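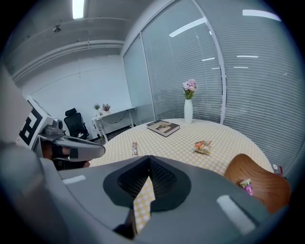

Reaching over the round table with the hand-held grippers, Gorunari office.

I want to argue about a fault that hurt no one and broke nothing. 161 recorded runs, all binned. The task was tidying a small table with packets and a book on it, and the grippers did their part fine. What failed was the clock. One side was stamping its frames late, so left and right disagreed about when anything took place, and the software glued them together without a murmur.

Victor Mwakalinga found it on September 29, 2026, by eye, scrubbing through a run where one hand seemed to let go of a packet before the other had reached it. By then the batch had been copied, labelled and passed to the training people at Tedine.

My view, and I've been told it's harsh: this is a safety fault and should be logged as one. It wasn't. It went down as "data quality", same heading as a smudged lens. Somebody trains an arm on hands that lie about time, the arm learns to let go early, or close late. With a snack bar, who cares. With a mug of tea over someone's lap, I care.

The usual answer is that a bad model gets caught in testing. Maybe. Testing is done on the same tables by the same tired people, and a lag that small looks like clumsiness. You'd blame the grip pads. We did blame the grip pads, for 2 days, and changed them, and felt better.

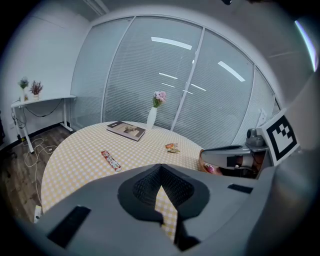
Could the late frames have been spotted while recording?
A simple clap at the start of each run, with both grippers closing together, would have shown the gap at once.

Trí Thái had asked for exactly that clap back at the start of September. Turned down, too slow. Seven seconds a run, he reckoned. Do the sum against a whole lost batch and tell me what's slow.

And the warnings! The log had 1,179 of them. Nearly all harmless chatter about buffers, and teh one line that mattered sat in among them in the same grey type. Weerasinghe, who make the logging box, say the message was there. True. A smoke alarm that also goes off for toast, the post and the neighbour's cat is there as well.

I don't blame whoever was holding the grips. You can't feel a clock slipping. Arms out, eyes on the table, next run, next run. Asking the person doing the work to also be the fault detector is lazy design and we do it all the time.
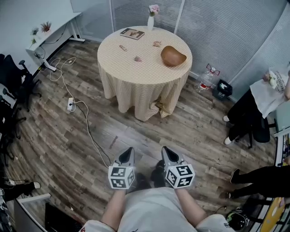

Who should be able to stop a recording session?
Anyone in the room, at any point, without having to give a reason first.

At Perkico they already work like that, or say they do. One word and the session halts, the files get a flag, and sombody else looks at them before they go anywhere. I'd add a hard stop in the software as well. If the two sides drift apart past a set limit, it refuses to save. Not a yellow line in a log. Refuses.

People will moan, me included probably, when it eats a good run before lunch. Fine. Write the limit down, put a name next to it, and move clock faults to the safety list where the pinch injuries and the hot batteries go. I've put the request in twice now.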